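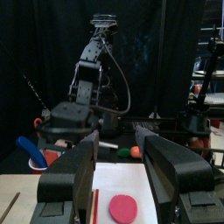

Zoketti reads city noise and street-vending rules and tells small businesses what they say. We don't take a clerk's word for it, or a lawyer's. A rule that can't be found in print is a rumor, however firmly it's repeated at the counter. Give us a white sheet of paper on a wooden tabletop, like the one shown, and we'll want to know who signed it.

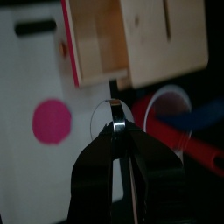 We've read 217 local ordinances so far. Nine contradicted themselves. Our offices are in Sonden and Jikero, and a review takes up to 3 weeks.

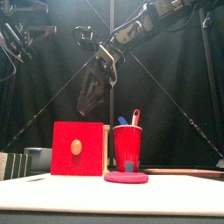 Botond Hegyi thinks we're too hard on city hall, and that most officers quote the old rule in good faith. Maybe so. A fine written in good faith costs the same, and we have yet to see one refunded without a letter.

We don't promise to win appeals. Be wary of any firm that does. 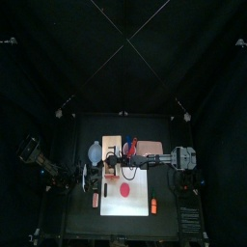
The black worktable, seen from above.

About Us | Permits & Ordinances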